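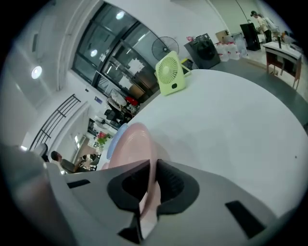
Keston Supper Club

Saturday again, and I've been fussing over plates, as I always do before one of our suppers! Fernanda Salgado talked me into colours this year (I'd have stuck with plain white for ever), and I must say the pink and the light blue have grown on me. They look so cheerful on a white table, and the little green fan goes nicely with them too.

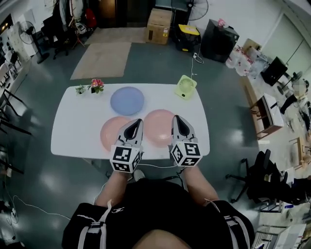
Two pinks, one blue, and the potted plants in the corner

I still can't decide about napkins, so do tell me what you'd choose.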